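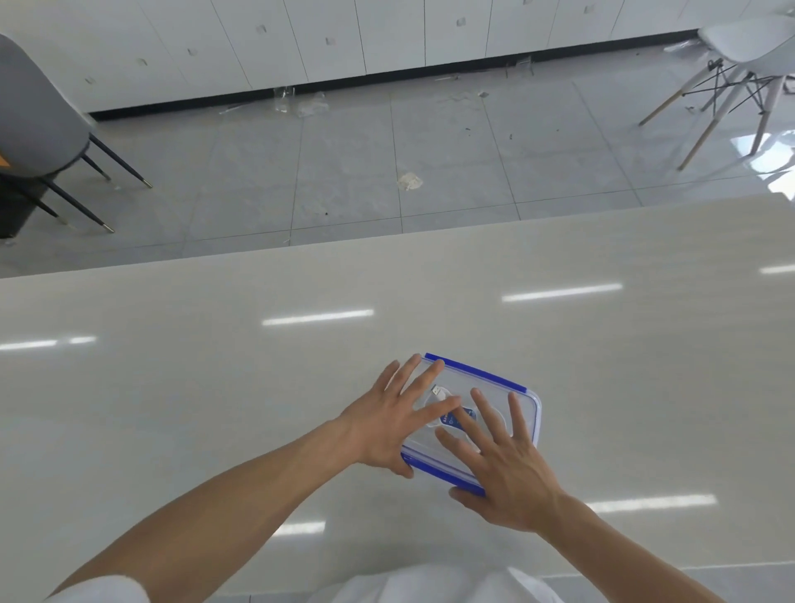
In-ho Jin wrote on 6 Sep 2022:

> I moved our shop over to Harkix last night and the product pages look
> right, but the header menu is gone on phones. On a desktop it is fine.
> On a phone I get the logo and the cart icon and no menu button at all.
> I am using a child theme that I made for Tolov two years ago. I changed
> the parent name in the style sheet and left the rest as it was.
>
> Also, the product search takes a long time now. We have a little over
> 3,000 products if you count the variations. With Tolov it came back
> right away. Is Harkix slower, or did I break something?
>
> I would like to avoid going back, as the old theme doesn't get updates
> anymore.

The two problems are separate, so I'll take them one at a time.

The menu first. Tolov had one menu location called "primary" and used it for every screen size. Harkix has two, "primary" and "handheld", and if nothing is assigned to "handheld" the button is not printed. Go to Appearance, then Menus, then the Manage Locations tab, and pick your existing menu for both. You don't need to build a second one. Save, clear the page cache, and look again on the phone.

If the button shows up but does nothing when you tap it, that will be the child theme. The one you made for Tolov most likely has its own copy of header.php. WordPress loads the child theme's copy in place of the parent's, and the old file doesn't have the markup the Harkix script looks for. Rename it to header-old.php and see if the menu opens. If it does, copy header.php fresh from the Harkix folder and put your changes back in by hand. I had to do this on the Darnton site. There were 17 template files in that child theme and I ended up keeping three of them. The others had been copied over at some point and never edited.

While you are in there, check functions.php for anything that begins with tolov_. Those functions lived in the parent theme. A call to one that no longer exists will give you a white page, and it may only happen on a page you rarely open, such as the password reset or the 404. Searching the whole child theme folder for "tolov" takes a minute and will find all of them.

Now the search. I don't think Harkix is slower by itself. It does turn on live search by default, and that sends a request on every keypress and looks through titles, full descriptions and SKUs. With 200 products you would not notice. With your catalog you will. The setting is under Customize, Header, Search. Turn off "Search in description" and set the minimum characters to 3. Those two changes should get you most of the way. If it is still slow, turn live search off and leave the plain search box. Plenty of shops run that way.

One more possibility — if you had the Hnatiuk search plugin running with Tolov, it attached itself to the old theme's search form. Harkix prints its own form and goes around the plugin, so the index is still being built and nothing reads it. There is a checkbox in the plugin called "Replace theme search form". Check it, then rebuild the index once. Do the rebuild at night. On our server it slowed down the checkout while it ran.

I would not run both searches at the same time. They don't conflict in any way that shows an error, but the results page comes from one and the drop-down comes from the other, and customers get different lists for the same words.

As for going back, you can switch to Tolov at any time without losing products or orders. Those are in the database and don't depend on the theme. What you do lose is widget placement and whatever you set in the Customizer, which is stored per theme. Export the Harkix settings before you try anything so you can load them again afterward. The export doesn't include the Additional CSS box — copy that into a text file.

If the menu is still missing after the location is set, please post the following:

- WordPress and PHP versions
- the list of files in your child theme
- whether you use a caching plugin, and which one
- anything red in the browser console on a narrow window

You can get the last one on a desktop by making the window as narrow as it will go and reloading. It doesn't have to be a phone.

For the style sheet, the Template line has to match the parent's folder name exactly, in lower case. You probably have that right, or the theme would not have activated at all.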